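**Laver un gros pull en laine – machine ou main ?**

**hermine_pf**
Bonsoir, question rapide. Gros pull marron chiné, col côtelé, des soleils jaune moutarde dessus. Acheté en vide-grenier en mars, étiquette coupée. Je dirais laine mais pas sûre. Programme laine 30 ou à la main ? J'ai déjà feutré un gilet l'hiver dernier, pas envie de recommencer

**Rokmont**
À la main. Toujours. Eau froide, 3 cuillères de lessive laine, pas d'adoucissant. Et tu tords PAS.

**leif.n**
Pas d'accord – programme laine à froid, filet, essorage 400 max, je fais ça depuis des années sans souci. À la main on frotte trop et c'est ça qui feutre. T'as des photos ?

**hermine_pf**
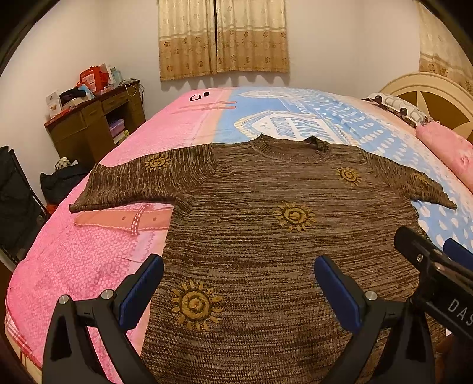
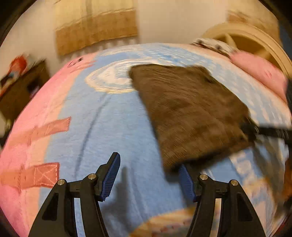
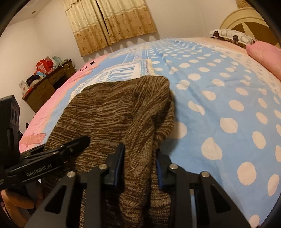

### Réponses suivantes

**Yupin_K**
Oh les soleils !! J'adore. Attention au jaune par contre, test coton-tige humide sur l'envers avant, si ça déteint tu laisses pas tremper

**Rokmont**
@leif.n 400 tours sur une maille comme ça, bon courage. Le mien pesait 663 g sec, trempé c'est l'essorage qui l'a déformé. Les manches aux genoux.

**leif.n**
ben ta machine est peut être trop vieille. Chez moi jamais eu ça

**luzius**
Avant de vous disputer : c'est de la laine ou pas ? Tire un brin à l'intérieur et brûle le. Odeur de cheveu = laine. Petite boule dure = acrylique, et là machine sans se poser de question.

**hermine_pf**
ok brin brulé au dessus de l'évier, cheveu. Donc laine, au moins en partie. Je pars sur la main, eau froide. Séchage à plat sur serviette je supose ?

**Yupin_K**
oui à plat, loin du radiateur, tu retournes le lendemain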